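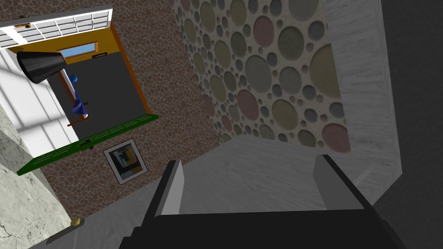
Vista da câmara do pulso no simulador, pinça aberta e sem nada agarrado. Parede das bolas à direita, parede castanha à esquerda.

8/11/24, caderno do Stimero, sala de Brernimcombe

Manhã dedicada às demonstrações nas cozinhas e salas geradas ao acaso. Gravámos 114 episódios e ficaram 66 depois da triagem, o que para um primeiro dia com as texturas novas me deixa bastante contente (em May, com as paredes lisas, a coisa corria mais depressa, mas o modelo decorava tudo e perdia-se mal mudávamos uma cor).

As texturas vieram do pacote Sarkar e são, como dizer, generosas! Círculos verde-azeitona, rosa velho e azul acinzentado numa parede, pedrinhas acastanhadas na outra, um peitoril verde vivo e molduras cor de laranja. Ao fim de umas horas uma pessoa já se afeiçoa. O que me interessa apontar é que, com a pinça ainda vazia, quase toda a imagem do pulso é parede e chão, e por isso a aproximação ao objeto tem de ficar gravada desde longe, sem cortar o início. Quem fizer a triagem, por favor, não apague esses segundos iniciais, mesmo que pareçam aborrecidos.

Dos episódios rejeitados, 8 foram por colisão dos dedos com móveis e os restantes por hesitações minhas ao comando, paragens compridas a meio do caminho que não quero ensinar a ninguém. Também reparei que o pano azul amarrotado, pendurado na haste dentro do vão, confunde o filtro de segmentação, que o marca ora como objeto, ora como fundo. Deixei a etiqueta em aberto até falarmos com calma.

Para a próxima sessão: repetir 5 sementes com a luz mais baixa, guardar os ficheiros na pasta Vanisora e não na minha (desculpem, foi hábito) e confirmar que a abertura da pinça fica registada em todos os passos. O treino curto fica a correr esta noite com os episódios aprovados.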